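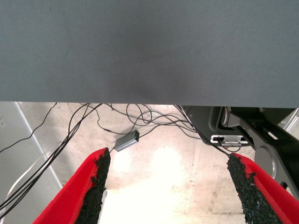 Gray over pale concrete.

Plutulska Repair Notebooks, typed up

Hi! This is the README for the Plutulska notebooks, a set of handwritten job books from a small repair shop in Pusdale that fixed clocks, coffee grinders, sewing machines and pretty much anything else with a crank on it. I typed most of it myself in the evenings (with a lot of tea), and Etelka Csizmadia typed the parts I couldn't read. If you like old shop talk, strange abbreviations and people complaining about unpaid bills, you're in the right place.

What's in the folder

jobs.csv is the main table, with around 3,000 rows, one per job. If a customer brought in two things on the same visit, that's two rows, even where the notebook squeezes them onto one line.
words.csv is the word list, 79 shop terms with my best guess at the meaning.
people.csv has the customers, with last names shortened to one letter.
notes.txt is where I put everything that didn't fit anywhere else: recipes, a bus timetable, two pages of card game scores.

Columns in jobs.csv

There are 11 columns and most of them explain themselves. The ones people ask me about:

item_raw is what the notebook says, spelling and all. Please don't fix it! Ernő Antal wrote his thesis chapter on the spelling and he will find you.
item_clean is my tidied version, so "grindr", "grinder cof." and "the little mill" all end up as coffee grinder.
fault is blank a lot. The shop often wrote just "bad" and I left that out of the tidy column, but you'll find it in item_raw.
price is in whatever money the page uses. I haven't adjusted anything for inflation and I'm not going to, sorry, I tried it once and lost a weekend.
hand says who wrote the entry: A, B or unsure. A has loopy sevens. B presses so hard you can read the entry from the next page. 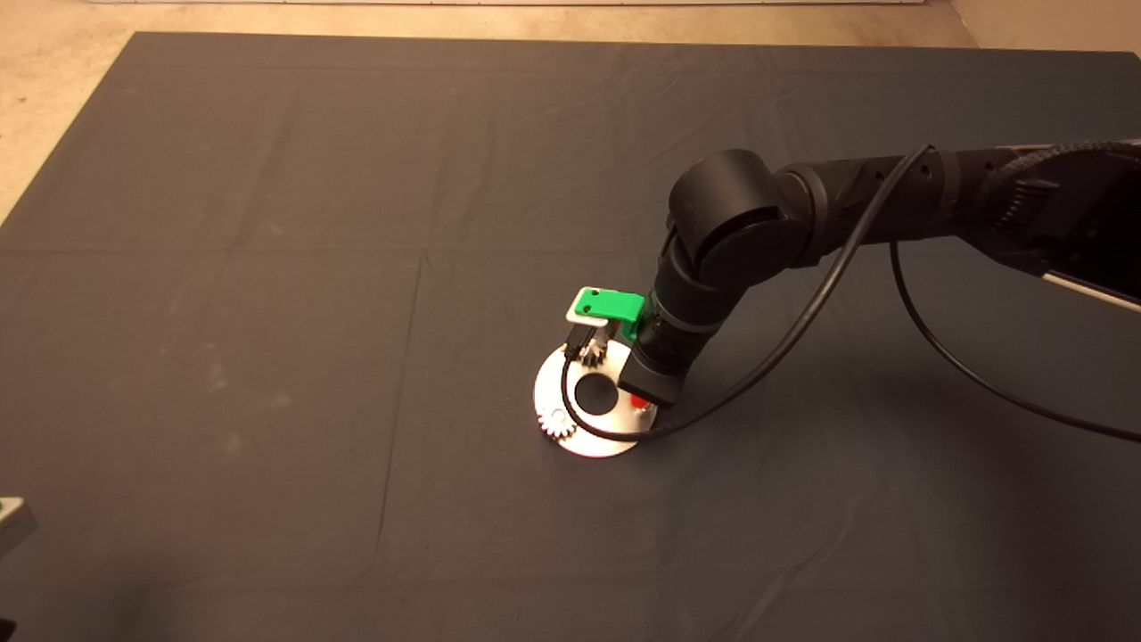
Small gear on a round metal plate, dark cloth underneath.

A word about the words

The word list is my favorite part, and also the shakiest. The shop had its own names for things. A gear is a "comb" if it's small and a "cake" if it's big, and I have no idea where the line was. "Virág" shows up all through the second notebook and for months I took it for a customer, until Mariann Sárközi pointed out that it means flower and is probably a decorated clock face. I've marked it as likely. Anything marked "guess" in the sure column is exactly that, so be gentle with it in a search.

If you grew up around this kind of shop and you know one of the blanks, please write to me. Muireann Lynch has already filled in six of them from memory, including "dry Monday spring", which I would never have gotten.

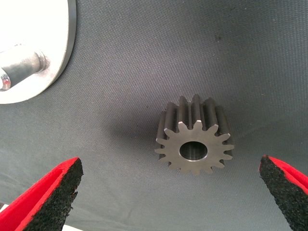
Known problems

Water got into notebook three, and 30 pages have at least one line I can't read. Those lines have [?] in item_raw.
Dates are patchy. The shop wrote the month at the top of a page and then forgot, so there's one February that runs for far too long.
Some prices are clearly the customer's offer and some are the final bill. I couldn't tell them apart, so they share a column.
Accents broke in an early version of people.csv. If you see little boxes in the names, grab the newer file.

Using it

Use it for anything you like, just mention the Plutulska notebooks and keep the name shortening as it is. Prapai Paisan made a lovely search page called Meron that reads the CSV files directly, and it's a much nicer way in than a spreadsheet.

Last changes

24/07/2019: fixed the hand column in notebook two (I had A and B swapped for the whole back half), added four words, took out a row I'd typed twice.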